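About Fendetley

Fendetley makes class reunion keepsakes: yearbook reprints, name badges with your old senior portrait on them, and a mug that survives the dishwasher better than most of us survived gym.

Bienvenido Espiritu and Divina Saludo started the company after their own reunion at Clarnmont High, where the name tags fell off by the salad course and two people spent the evening catching up with the wrong Sebastian. The first order was 38 badges. They misspelled one. It was the principal's.

We now work with 253 schools, and we have opinions about fonts.

Our shop is one long room above a tire store. Lunch is whenever the laminator needs to cool down, and the drinks shelf leans heavily toward melon soda. 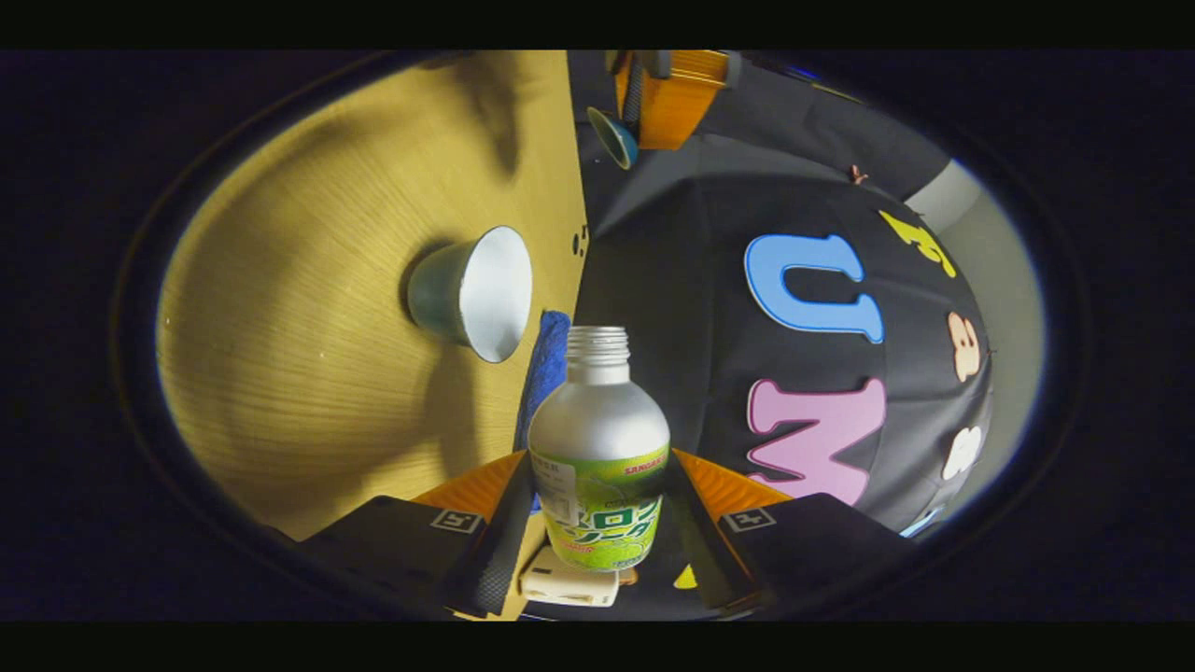 Who Does What

Bienvenido handles orders and apologizes to principals. Divina designs everything and has banned clip art of graduation caps. Thodoris Rallis scans old yearbooks and can now date any haircut to within a year.

Ordering

The minimum is 30 pieces. The most we can manage in one run is 800, and please don't try us in September, when every homecoming in the country calls at once. Send us your class list in a spreadsheet. We will accept it on a napkin, but the spelling is then between you and the napkin.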